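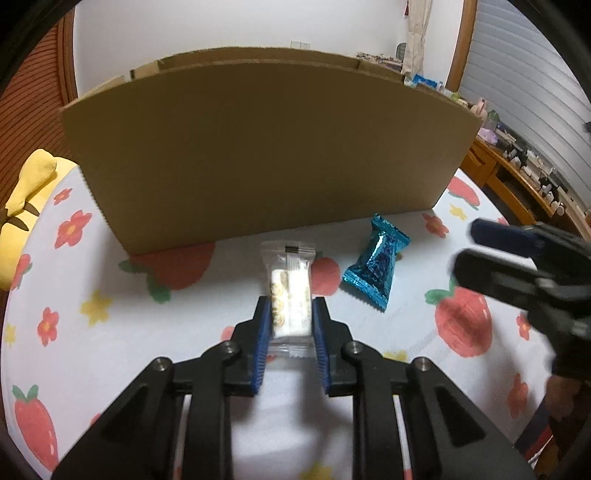
Wrapped sweets on strawberry-print bedding, with corrugated cardboard behind.

FOR IMMEDIATE RELEASE
January 4, 2026

Isteo opens orders for Cunora mixed candy box

Small-batch candy seller Isteo is now taking orders for Cunora, a mixed box of individually wrapped sweets. Clear wrappers, foil twists, crimped ends. 24 pieces to a box, no two boxes packed quite the same.

First run is 1,368 boxes. Of those 957 are already spoken for by shops in Henuvau and Ruchti, the rest go to online customers, first come first served. Next run not before August.

"People kept asking for one of each," said Deming Qian, founder. "So, one of each. Smiley faces, shiny blue ones, the lot."

Outer box is plain brown corrugated cardboard. No inner tray, no printed sleeve. Folds flat after, goes in with the paper recycling.

Tahmineh Azimi, who runs packing, said the switch to plain card cut nearly 20 minutes from each shift. "Less tape. Less fuss. Sweets go in, flaps go down, next box."

Full ingredient and allergen list printed on a card inside every box, also availible by email before ordering. Please ask if in doubt. Store in a cool dry place, out of direct sun.

Shops wanting to stock Cunora should get in touch before placing a first order, minimum quantities apply. Samples on request while they last.

Media contact: Tahmineh Azimi, Isteo press desk. Larger versions of the photo on request.

ENDS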